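Posted March 22, 2019 by the Brevthorpe list keeper
Filed under: Open Data > Food & Home
18 comments | 177 shares

# Brevthorpe Leftovers List

Hi, and thanks for stopping by! This is a plain text list of 1,704 reheating notes I've collected from church cookbooks, recipe cards and the old Plusura message board (which closed before I could save all of it, sadly). Each line is one dish and one person's way of warming it up the next day.

## What's in the folder

- `notes.csv` – the list itself
- `sources.csv` – where each note came from
- `spelling.txt` – my fixes, so you can undo them if you hate them
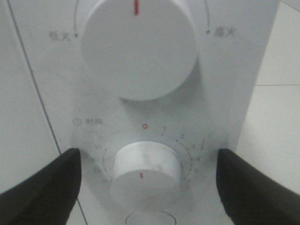

The columns are dish, method, minutes, cover (yes/no/blank) and remarks. Minutes is a mess. People write "a bit" or "till it smells right" and I left those exactly as they were, so don't try to average that column without cleaning it first. I did once and got a very silly number for rice!

## Where it came from

Most of it is typed in by hand from the Stetsiuk scrapbooks, a box of spiral notebooks I bought at an estate sale for 2 dollars.

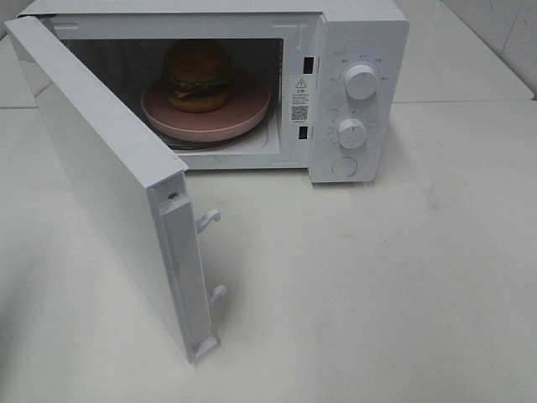

The handwriting gets rough toward the back, and anything I couldn't read has a question mark in the remarks. If you're good with old cursive, please write to me – there's a whole page on dumplings I'd love to get right.

## Known problems

Casseroles are way overcounted. Soup is split into "soup" and "soups" and I keep forgetting to merge them. Nothing has been tested for food safety, so please don't treat this as advice on how long to keep chicken.

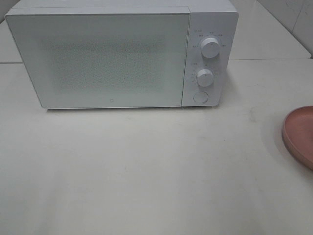
Duplicates are still in there too, mostly where two cookbooks copied the same page. I ran them through Sindolov, a little matching script I wrote, but it thinks meatloaf and meatballs are the same thing, so I turned it off.

## Using it

Go ahead and use it for anything you like. A link back is nice.

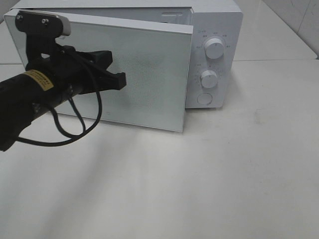 The next update should be out in April, with the pie notes added and the soup thing fixed (I mean it this time). Send corrections as a plain list with the row number first, please.

Tags: leftovers, recipes, csv, home cooking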